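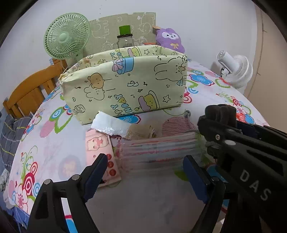 Plerstead Household Tidying Set
Data card and README, release 2

Summary

Plerstead is a collection of short two-handed manipulation recordings made in lived-in homes. It covers one family of chores: clearing a tabletop and putting small, light items into an open container. It was assembled to measure how far current policies are from doing this work without a person standing by. On the results below, they are some distance away.

The release holds 602 episodes. Each was recorded by a person using a pair of hand-held grippers, with a camera on each gripper. No robot was present during collection. Robot trials were run separately and are reported under Evaluation.

Why this chore

Putting things in a box is often treated as solved, and for rigid parts in a fixed bin it largely is. A kitchen or bedroom table differs in ways that matter to a controller:

Soft-sided storage boxes move and fold when the gripper touches the rim. The opening at the end of an episode may not have the shape it had at the start.
Printed fabric and printed tablecloths break up object outlines. Segmentation trained on plain benches tends to merge a patterned package with the cloth underneath it.
Clear and shiny packaging returns poor depth. Thin wrappers also lie nearly flat and give the fingers little to close on.
Other belongings stay on the table. Fans, jars and plush toys are not part of the task and must not be knocked over or put away.

Contents

episodes/ one folder per episode, numbered from 0001
episodes/*/left and episodes/*/right video from each gripper
episodes/*/width.csv finger opening, both hands, in millimetres
episodes/*/pose.csv gripper pose relative to the first sample
labels/ task text, outcome, and grasp start and end times
splits/ train, validation and test lists, split by home

Homes do not cross splits. If you reshuffle by episode, your test scores will be inflated and should not be compared with ours.

Collection

Episodes were recorded in 12 homes. Operators were paid by the hour, not by the episode, after a pilot showed that piece rates produced hurried grasps and a narrow choice of items. The maximum episode length is 180 seconds. Residents chose what was on the table and were asked not to clean up beforehand. Lighting was whatever the room had.

Labels were written by one annotator and checked by a second. Where they disagreed on outcome, the episode is marked "disputed" and left out of the test list.

Evaluation

Two policies were trained on the train split and run on a fixed two-arm station at Kincaid, with a mock table and a fabric box. Each policy was given the same starting layouts. A trial counted as a success if every target item was in the box, the box was upright, and nothing else had left the table.

Brandeck baseline: reliable on filled packages with some thickness. Poor on empty wrappers, which it often pushed across the cloth until the trial timed out.
Tradora baseline: better on wrappers, owing to a slower approach and a pinch at the table surface. It caught the box rim more often and tipped it.

Neither policy completed a full session without a human reset. Both were well behind the human operators on time, and the operators were using the same style of gripper, so the gap cannot be put down to the fingers alone. Our reading is that perception of thin items and recovery after a slipped grasp account for most of it. We have not tested this separately.

The station used only one tablecloth. We would not cite these trials as evidence about performance in a home.

Known problems

Pose drifts when a gripper is held close to a plain wall. Affected segments are flagged in labels/pose_quality.csv.
In some episodes the second gripper covers part of the work area. We kept these.
Finger width reads slightly high after a hard squeeze. A correction script is in tools/.
Task text uses "box", "bin" and "basket" loosely. Do not treat these as separate classes.

Use

The set suits imitation learning, grasp detection and work on cluttered scenes. It is not suitable for identifying homes or residents, and the licence prohibits it. Withdrawal requests from participants are honoured in the next release, so episode numbers may have gaps.

Changes since release 1

Test split redrawn by home. Outcome labels rechecked. Default grayscale previews replaced with colour.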